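From: Francine Ouellet
To: shopfloor-talk list
Subject: Re: [shopfloor-talk] Has anybody's packing bench gone over to arms yet?

Carter Vachon wrote:
> We're getting told that the kitting line at our place goes to robot
> arms in December. Management keeps saying no layoffs, but I've got
> 6 people on that line and they're all asking me what they'll be
> doing come January. Anybody been through it? I don't need the sales
> pitch, I've had the sales pitch. What does the day look like?
>
> Carter

Hi Carter, and hi to everyone else who wrote me off-list after the last thread (I will get to you, I promise!).

We went through it at Jundico last spring. I'm on the small parts side, so gaskets, clips, the little bagged hardware sets that go out with the Selta housings. Four of us used to stand at the benches all shift and fill trays by hand, and I did it for years and was pretty fast, if I do say so. Now there are arms at two of the benches and I spend most of the day setting them up, showing them the new parts, and sorting out whatever they leave behind.

The first month was rough. The parts list for that area runs to 2826 line items and somebody upstairs figured we'd hand over the whole thing at once. We got through 100 of them before they agreed to slow down – and those were the easy ones, the stiff plastic pieces that sit nicely. Anything floppy or oily still goes to a person.
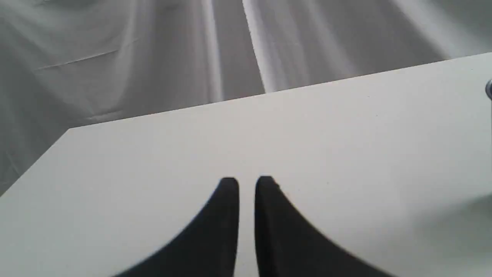
So did anyone lose their job over it? All four of us are still there, though one moved to receiving because she hated the new work, and when a guy on nights retired they didn't fill his spot. I'd keep an eye on that second kind of thing if I were you. "No layoffs" and "same number of people" are two different promises, and we only got the first one in writing.

Pay was the other fight. We were still classed as packers while doing setup and fault clearing, and it took until the fall to get the grade changed. Ask for the new job description BEFORE the arms come in the door. Ours got written afterward by someone who'd never stood at the bench, and it had us "monitoring" eight hours a day, like we'd be sitting there with our feet up.

Physically it's a mixed bag. My wrists are so much better, I can open a jar again! But I'm on my feet walking between benches more, and you get tired in the head in a way I wasn't used to, listening for the one that's gone quiet. We asked for a rotation, so it's two hours on the arms and then two on hand packing, and I'd recommend that to anybody. Keeps your hands in it, too, for the days when a bench is down and the truck still leaves at 3:30.

Also, get your people into the training with the vendor, all 6 of them if you can swing it. At our place they only sent the leads, to the Jirneo course, and then the leads were supposed to teach the rest of us between orders. You can guess how that went. The Dhillon plant sent everybody from the start and my cousin over there says it made a big difference, mostly because folks weren't scared to hit the stop button.

I have our rotation sheet and the job description we ended up with (the second one, the decent one) and can send you both if you want them. Which shift is your line on, by the way?

Francine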